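4.2 Do reader ratings tell us anything about period accuracy?

Publishers of historical fiction often treat a high star rating as a sign that readers trust the history in a book. We doubted this from the start, and the ratings we collected gave us little reason to change our minds. The sample came from Pandeo, a reading site where members rate novels and may tag them by century and setting. We took 133 novels tagged as medieval and set in Scotland, Ireland or the Norse islands, and for each one we read the newest reviews until we had 1515 that said something about the past as the book showed it. Reviews that only praised the cover, the price or the audiobook narrator were left out.

The first problem is what reviewers mean by "accurate." Most of them never say. A reader who writes that a novel "felt so real" may be talking about food, speech, battle scenes or the weather. Very few name a source, and those who do tend to name another novel. We coded such remarks as general approval, although an earlier draft of our coding sheet had counted them as judgments of accuracy. Under that draft the link between accuracy and star rating looked strong. Once the vague praise was moved out, most of the link went with it. We suspect that some published claims about "well-researched" bestsellers rest on the same slip.

The second problem is the object itself. Domestic detail gets more praise than political detail, and bread gets a surprising share of it. Reviewers like a coarse loaf torn by hand at a lord's table, and they seldom ask what grain it was made from or whether the household had an oven. The loaf has become a kind of stage prop – it turns up, it is rough, and the reader is satisfied that the year is long ago (Figure 3). 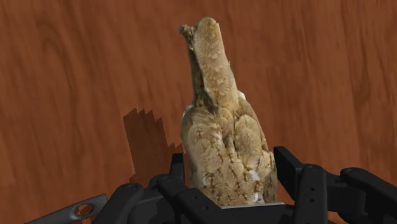
Figure 3. Rough, crusty bread-like form, upright, with a surface of lumps, cracks and darker creases. Computer rendering.

We do not claim that rough bread is wrong for the period. Our point is narrower. A detail of this sort cannot separate a careful novel from a careless one, as both kinds use it. In the Jundau trilogy, which our readers judged weak on law and kinship, the meals drew warmer comments than anything else in the three books. The single-volume Gamage, which they judged strong, was called "dry" for its long passages on land rights and marriage contracts.

To test this further we asked 12 readers with graduate training in medieval history to score passages of up to 3000 words from a subset of the novels. They worked without titles or author names. Their scores agreed well on law, rank and church practice, and poorly on food and clothing. When we set their scores beside the star ratings, we found no pattern that we would be willing to defend. A few high-rated novels did well and a few did badly. The middle of the list was simply noise.

A fair objection is that star ratings were never meant to measure history, and that we have knocked down something no one was holding up. We would accept this if the ratings were not used that way. The jacket copy we looked at for the Prirnport imprint quotes reader scores next to the word "authentic" again and again. Whether buyers are moved by it is a separate question, and our data cannot answer it. Nor can we rule out that readers who left no review judged the history more closely than those who did – people who post are a poor stand-in for people who read.

Section 4.3 turns to authors' notes, where the claims are at least stated plainly enough to check.

Comments (3)

inkandheather
I read Gamage twice and the marriage contract chapter is the best part. Dry is fine with me.

tollbooth_reader
Were your 12 readers shown the authors' notes? I would expect that to change the scores a lot.

mossback
Not sure "vague praise" should be dropped completely. Sometimes people know a thing is right and can't say why.

This site uses cookies to remember your settings. Accept / Manage choices

Related items
Authors' notes as evidence: a cautious reading
Clan names and invented family trees in popular fiction
What counts as a medieval novel? Problems with reader tags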